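The Weight of a Mango

The arm at Trallcombe had been weighing fruit beautifully for 62 days when it decided to stop letting go.

Tymofii Kravchuk loved that arm. He had named it Nelta, after a ferry he rode as a boy, and he talked about it to anyone who came within reach of the grocery's back counter. Pick up the fruit, set it on the scale, let go, wait, read, pick it up again, tray. Wasn't it wonderful? It could do that all day and never bruise a peach!

Then in March a woman brought back a mango. It was a small one, and the sticker said 2000 grams.

"That's a very good mango," Tymofii told her, turning it over in his hand.

"It's a very expensive mango," she said.

He gave her the money back, and threw in a second mango because he felt so bad, and stayed after closing with the lights on and his coat still buttoned. Tarek Alaoui drove over from Brondthorpe with his laptop and a bag of warm bread. Tarek had written the grip code, and he was thrilled. He had been waiting all winter for a fault this good.

"Run it," he said, with his mouth full. "Run it slow!"

So they ran it slow, one fruit after another, with both their heads nearly in the way until Tymofii remembered the rule and pulled Tarek back by the collar.

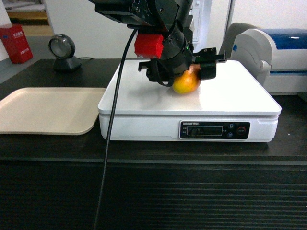 Nelta at the scale, fingers still closed.

"There!" said Tarek. "It's supposed to be open by now. Look at it, it's hanging on!"

"Maybe it likes that one."

"It's leaning. The whole arm is leaning on the fruit, and the scale is weighing the arm." He was practically dancing. "Oh, that's lovely. That's a lovely bug."

Tymofii didn't think it was lovely. He was thinking about his own hand, and how often he had reached in to straighten a fruit once he was sure the fingers had opened. He had never looked. He had listened for the click, that was all, and the click had come every time.

"The click is the command going out," Tarek said when he asked. He had stopped dancing. "It doesn't mean the fingers moved. I never made it check."

"So it says it let go."

"It says it was told to."

They ate the rest of the bread sitting on crates, and then they got to work – Tarek typing, Tymofii holding the stop button in his lap like a sleeping cat. The new code asked the fingers where they were before it believed anything. If the answer was wrong, everything stopped and stayed stopped. Tymofii wanted a bell too, a real one, and he had one, from the old shop door.

The first 3 tries rang the bell. Tarek swore cheerfully, took a gripper joint apart, cleaned it with the corner of his shirt and put it back together. After that they ran 98 weighings without a sound, and it was nearly two in the morning, and old Radwan from the bakery upstairs was already banging his trays around.

"One more," said Tymofii.

He put the mango out himself and stepped back behind the line. Down came the arm. The fingers opened, and he watched them do it, and only then did he look at the number.

"So what does it weigh?" Tarek called from the sink.

Tymofii told him, and went to find a knife.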